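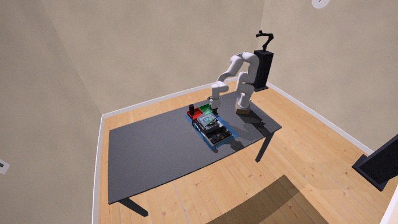 *Fig. 3 — Compartiments rouge et vert réunis sur un support bleu, au milieu de la table.*

## 4. Mise en place du poste de tri Nelano

Cette section concerne l'installation du poste de tri pour la petite visserie et les pièces détachées. Elle suppose que l'inventaire de la section 3 est terminé et que les étiquettes ont été imprimées. Révision du guide : 28 décembre 2024, K. Brunton.

### 4.1 Préparer le plan de travail

1. Choisissez une table stable, accessible sur deux côtés au moins.
2. Essuyez le plateau avec un chiffon sec. N'employez pas de solvant, les patins du support n'adhèrent plus sur une surface grasse.
3. Posez le support et laissez une marge libre devant vous pour le bac de retour.
4. Vérifiez que le support ne bascule pas quand vous appuyez sur un angle.

> **Remarque** — Le support peut être placé droit ou en biais. En biais, les compartiments du fond sont plus faciles à atteindre pour une personne assise.

### 4.2 Attribuer les couleurs

Le code couleur est le même pour tous les ateliers Tremeleck.

| Couleur | Contenu |
|---|---|
| Rouge | Pièces à contrôler ou refusées |
| Vert | Pièces bonnes, prêtes à ranger |
| Transparent | Pièces en attente de référence |

1. Collez l'étiquette sur la face avant du compartiment, jamais sur le couvercle.
2. Inscrivez la référence Risau au feutre indélébile, puis les initiales de la personne qui a trié.
3. Reportez la référence dans le registre, colonne B.

Si une pièce porte encore l'ancienne référence Grimshaw (série 423), gardez-la en attente jusqu'à ce que la correspondance soit trouvée. Le tableau de correspondance figure en annexe 2. Il a été mis à jour en août par Mesfin Gashaw.

### 4.3 Charger les compartiments

1. Videz le sachet dans le bac de retour et retirez les emballages.
2. Séparez d'abord par diamètre, ensuite par longueur.
3. Remplissez chaque compartiment aux deux tiers de sa hauteur.
4. Fermez les couvercles avant de déplacer le support.

Un support complet accepte jusqu'à 27 références avec les séparateurs fins. Avec les séparateurs standard, consultez la fiche livrée dans le carton.

> **Attention** — Ne soulevez pas le support par un compartiment. Les clips retiennent les bacs à plat mais ne supportent pas le poids de l'ensemble. Prenez toujours le support par-dessous, à deux mains.

> **Attention** — Les rondelles freins et les goupilles ont des arêtes vives. Portez des gants fins pour le tri à la main.

### 4.4 Contrôle en fin de tri

1. Prélevez quelques pièces dans chaque compartiment vert et mesurez-les au pied à coulisse.
2. En cas d'écart, reversez tout le compartiment dans le rouge et refaites le tri.
3. Signez la fiche de lot et déposez-la dans la bannette de Keith Ruddock.
4. Rangez les couvercles inutilisés à plat — debout, ils se voilent et ne ferment plus.

Les séparateurs cassés se commandent avec le formulaire de la section 6. Indiquez la couleur du compartiment et la largeur relevée entre les rainures.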